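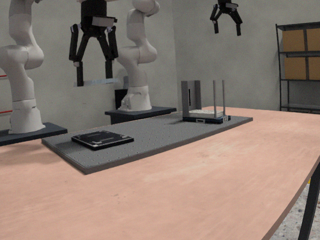 Section 4: Getting the two arms lined up with the board

If you've got this far, both arms are bolted down, the Zou controller boots without complaining and you've had a cup of tea. Good. I've set this cell up more times than I care to admit, and this is the section I used to rush. Please don't. An hour spent on it saves you a whole afternoon of plates going in crooked later on.

I call them the near arm and the far arm throughout, as seen from the front of the table. The near arm carries the plates. The far arm looks after the tall end of the board and does the steadying. The software calls them A and B, in that order, and I've left its names alone where you have to type them.

Before you start

You'll need the 4 mm hex key, the feeler gauges from the Distton kit, a lint-free cloth and the practice plate. Use the practice plate! The real ones scratch if you so much as look at them, and you'll be dropping at least one.

Run this part in simulation first. The Arkow model of the cell comes on the same drive as this guide, and everything in it sits where it should sit on your bench. If a move looks wrong in the model it'll look wrong on the real arms too, only louder.

Caution: keep the speed slider at 20 per cent for everything in this section. The system remembers the last setting from the last person, so check it even if you were the last person.

4.1 Seating the board

1. Wipe the tabletop and the underside of the board. One crumb of swarf is enough to make it rock.

2. Lay the perforated board with its long side facing you, then slide it back until it touches both locating pins.

3. Press down on each corner in turn. If one of them clicks, lift the board and wipe again.

4. Do up the clamps finger tight, nearest corner first, then nip them up with the hex key. Stop when it stops. I've stripped two of these and the replacements take ages to arrive.

Note: the wide bare stretch between the flat black fixture and the tall assembly is meant to be bare. It's where the arms swap over. I know it looks like a handy place for your gauges -- mine lived there for a week until the far arm swept them onto the floor.

4.2 Teaching the board position

1. On the pendant, open Cell, then Board, then Teach. Choose arm A.

2. Bring the near arm over the first hole, nearest corner, and lower it in small steps until the teaching pin just drops in. You want to feel it go in by itself. If you're having to push, you're off.

3. Press Store.

4. Do the same at the far end of the front row, then at the back corner. Three points is plenty. The software will happily take more, but I've never seen it get any better for them.

5. Change to arm B and repeat, using the same three holes in the same order.

6. Open the Compare page. It shows the difference between what A thinks and what B thinks, in hundredths of a millimetre. Anything up to 30 is fine. Between 30 and 50 it'll run, but you'll see the fingers twist slightly when they let go. Over 50, go back to step 1 and have a look at those clamps.

If you get error 117 at this point, the two arms have been taught in a different order. It's a daft message (it talks about a frame mismatch and says no more) and I lost most of a morning to it the first time. Clear both sets of points and start again from arm A. You can't mend just the one.

4.3 Setting the near gripper for plates

The plates are thin and see-through, and the gripper holds them at the tips of its two fingers, so there's not much to get hold of. Grip too hard and the plate bows. Too soft and it slides down one side.

1. Open the gripper fully and check both fingertips for grease. Wipe them anyway.

2. Hold the practice plate level between the tips and jog the fingers in until they only just hold it. Keep your other hand underneath.

3. Read the width off the pendant and take off half a millimetre. Type that in as Plate Close.

4. Raise the arm to hover height, over the back edge of the black fixture, and leave it there for a minute with the plate held. Get your eye down level with it. If one side has dropped, the fingers aren't closing evenly and you want the linkage adjustment in Section 6.

Caution: never straighten a tilted plate by hand while the gripper is powered. Lower it, open up, start again.

4.4 Parking the far gripper

The far arm should wait with its gripper wide open, fingers down, above the tall assembly and a little beyond it. It likes to park lower than you'd expect, so have the upright rods in mind as you bring it in.

1. Jog arm B to the park point from the Wanomel preset list. Pick the high one.

2. Open the gripper to its widest.

3. Crouch down and check the gap between the fingertips and the top of the rods. You want a good hand's width.

4. Store it as Wait B, then send the arm home and back again to make sure it comes in from above. If it sweeps in from the side, tick Vertical Approach and try again.

4.5 A slow run through

With both positions stored, load the dry cycle and step through it one move at a time. Keep your thumb near the stop button, and watch the far arm more than the near one -- the near arm is the one that looks busy, so it's the one your eye goes to. I let it go round three times before I bring the speed up, and even then only to 50 per cent for the first day.

Save the set-up under a new name with the month in it, something like board_april. Don't save over the factory file. If you already have, there's a spare copy on the drive in the folder marked old.

Next: Section 5, loading the plate rack.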